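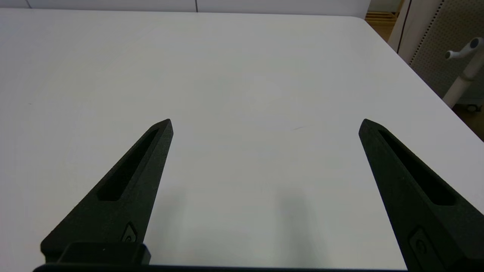 Walter Urrego has been repairing accordions for 2 decades longer than he meant to. He came to Altmont one January to help a cousin move house, picked up a broken button box at a yard sale on the way, and never quite got around to leaving.

I met him at the back of his shop on Nodanley Street, where he made me tea and then forgot to pour it because he had started talking about reeds.

"People think the bellows are the hard part," he told me. "The bellows are cardboard and patience. But the reeds! A big piano accordion can have more than 200 of them, and every one has an opinion."

He learned the trade mostly by letter, writing to an old tuner named Kocabaş who would mail back three or four pages in tiny handwriting (Walter still has them all, in a cookie tin, and he did get the tin down for me). The first instrument he fixed for money was a red Prokenitz with a wheeze in the low notes. He charged fifteen dollars and spent 77 hours on it.

"My wife did the math on that one," he said, laughing. "She did it out loud, at dinner, with her mother there."

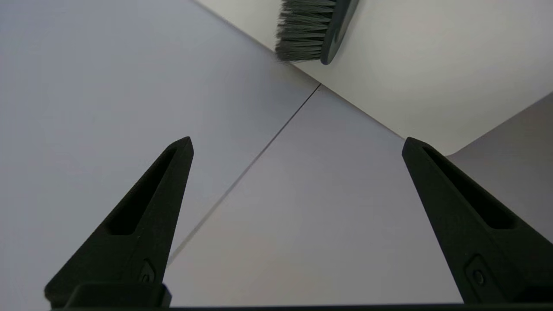

Learning to listen

These days he keeps a notebook of every instrument that comes through the door, and last winter he passed 1,000 entries. I asked whether he still tunes by ear, and he gave me a long look over his glasses before answering.

"I use the meter to get close, sure, I'm not proud. Then I switch it off and play a waltz – something slow that my grandmother would have liked. If a note is sour, it'll bother me by the second time around."

The waltz matters to him, I think, more than he lets on. He played me one while we talked, stopping every few bars to tell me who had written it or who had danced to it, 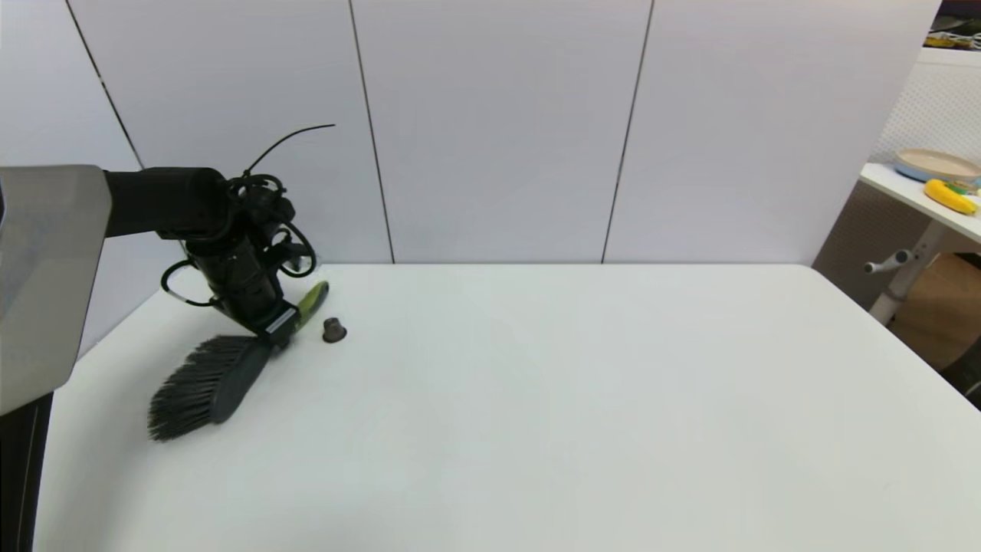
and at one point he lost his place entirely and had to start over from the top, which he did quite cheerfully. He has two students now, both teenagers, and he makes them learn to play before he lets them open anything up.

"They complain," he said. "I complained too. Come back in the fall and they'll play for you."

I told him I would, and he finally poured the tea.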